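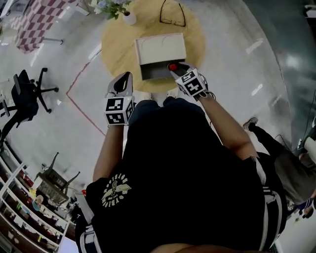 Stasturell — Frequently Asked Questions

What is Stasturell?
Stasturell is a story game for one or two players. You play a young messenger, Tullach, who must carry letters between the villages of the Nurnbridge valley after the old bridge has fallen. The game is based on the comic of the same name by Francine Thibodeau.

Do I need to read the comic first?
No. The game begins two winters before the first issue, so everything is explained when you meet it. Readers of the comic will recognize some faces, for example the miller and his sister.

Is the story of the game the same as in the comic?
Only the first chapter is near to it. After this, Francine wrote new scenes together with our writer Arnout Dekker. The ending is different, and we ask you kindly not to tell it in the forum.

How long does it take to finish?
Most of our testers needed roughly 28 hours for the main story. If you want to deliver all 458 letters, please plan more time.

Can I play with a friend?
Yes, on the same screen. The second player controls the dog. Online play is not possible at the moment and we have not decided about it.

My save file disappeared after the April update. What can I do?
Please do not start a new game, it can write over the backup. Open Settings, then Saves, then Restore. If the list is empty, write to Gaétan McIntyre through the contact form and tell him which chapter you were in.

Which languages are available?
The text is in English, French and Dutch. The voices are only in English and French — Aaliyah Simard speaks Tullach in both.

Can I buy the music?
The album by Rosaire Gauthier is sold in our shop as a download. There was also a vinyl edition of 400 copies, but it is sold out.

May I stream the game or make videos?
Yes, also with advertising. Please mute the song in the chapter "Wong's Inn", we have the rights for it only inside the game.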